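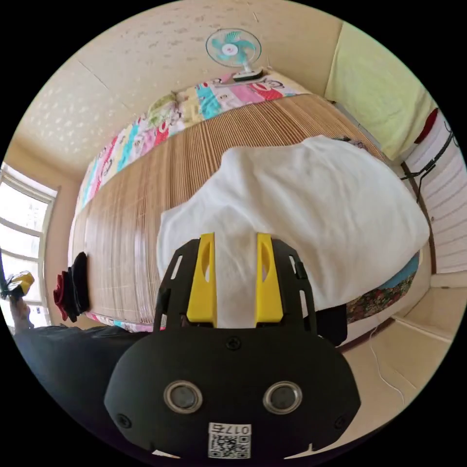
**tansy_81** wrote:

Saturday was the Kindthorpe open day and I've come home wanting to clear out the garage and build something! For anyone who missed the earlier thread, it's the one where Clundix let the public in to see what they're up to with household robots, and this time the theme was bedrooms and laundry. I got there for the first slot and stayed until they were stacking the chairs. My favourite part was the bed work: a big white cloth, all rumpled on a striped woven mat, and two yellow fingers pinching up a single fold of it. Cloth is so much harder than boxes or cups and it was lovely to hear people talk about it properly (one of the team spent ages with me on why a crease is easier to grab than a flat bit). I asked far too many questions and they answered every one.

Also the tea was free. Did anyone else go?

---

**mossgate** wrote:

Went with my dad, afternoon slot. Agree about the cloth. He used to fit carpets and had Opinions about where you should take hold of fabric, and the woman running the session wrote them down!

Less keen on the talk upstairs. 438 people had booked, according to the chap on the door, and the room was boiling.

---

**pl_ratchet** wrote:

Glad you both had a good time, but I'll be the grump. I didn't see one robot make a bed from start to finish. If the gripper's in somebody's hand then it's the person making the bed, surely? I can do that at home.

---

**tansy_81** wrote:

> I didn't see one robot make a bed from start to finish

Fair, and they didn't claim it would. The hand-held part is how the examples get recorded. You wear out a human's patience first and the robot learns from that. I thought seeing that stage was the best bit, because usually you only get the polished video.

---

**mossgate** wrote:

Did you have a go with the Haddadin arm though, ratchet? Ground floor, past the coats. It folded a tea towel for us on the second try. Bit wonky, but so are mine.

---

**pl_ratchet** wrote:

Queue was out of the door so no. I'll give you the tea towel. Still think the leaflet oversold it, "see tomorrow's home at work" and all that.

---

**gannet_feather** wrote:

Couldn't get a ticket, so thanks for writing it up. Two things I'd like to know:

- do the fingers come in different shapes? The yellow ones look to have a hole near each tip, is that for grip or just to save plastic?
- is there another one planned?

---

**tansy_81** wrote:

I forgot to ask about the holes, annoyingly. They had 3 other sets on the bench, some softer, some with a ridge, and you could squash them all. Softer ones were better on a pillowcase, to my fingers anyway.

Next one is March, same building. Gorkance are meant to be bringing their window cleaner too.

---

**mossgate** wrote:

If it's the same Gorkance machine I saw at the college, stand well back, it drips.

---

**pl_ratchet** wrote:

Right, I'm in for March, but I'm going straight to the arm and I'm bringing a fitted sheet.

---

**gannet_feather** wrote:

Put me down as well. I'll need 2 places and can offer a lift from the station end.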